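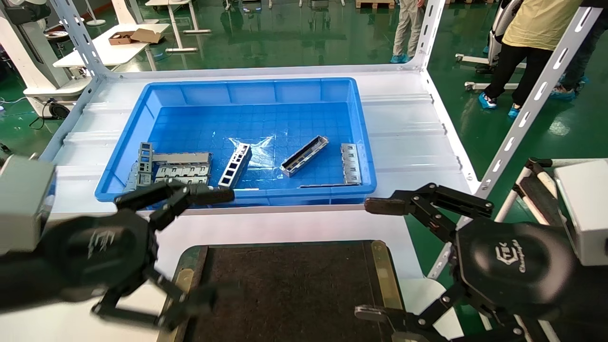 Blue tray, white shelf, and a whole lot of metal cages.

February - 3 min read

I promised last time that I'd get to the parts shelves, so let's talk trays! I've been a cardboard box person for years (I know, I know) and I finally gave in when the bottom went out of one and I spent most of an evening on my knees with a magnet, picking connector cages out of the floor mat.

Now the cages live in a blue plastic tray on the slotted-angle rack, and I'm a little bit in love with it. It has a thick lip you can get your fingers under, ribbed sides, and a fine grid on the floor. I got 2 of them from Lomolach in the spring sale and paid for the pair what one of the fancy Darkero drawers would have cost me. The drawers are lovely, don't get me wrong, but I like seeing everything from where I'm standing.

My one rule is that only one family of parts goes in each tray. Long narrow cages with long narrow cages, even if they aren't all the same style - the ones with rows of square windows can share with the open channel ones, and I sort them properly when I sit down to a job. I used to line everything up like silverware. It lasted maybe a week! These days if a few pieces are lying crosswise and the rest are pointing every which way, that's fine by me.

A couple of you asked about the shelf height. I moved mine down three slots last month so I could reach the back without tipping the tray toward me, and my shoulders are much happier. Give yourself some 15 inches above the lip if you can spare it.

Next up is the Clomow bin of odd screws, which I have been avoiding since before the holidays. If you have a system for those, please write in - I will try anything that doesn't involve egg cartons.

159 shares | 15 comments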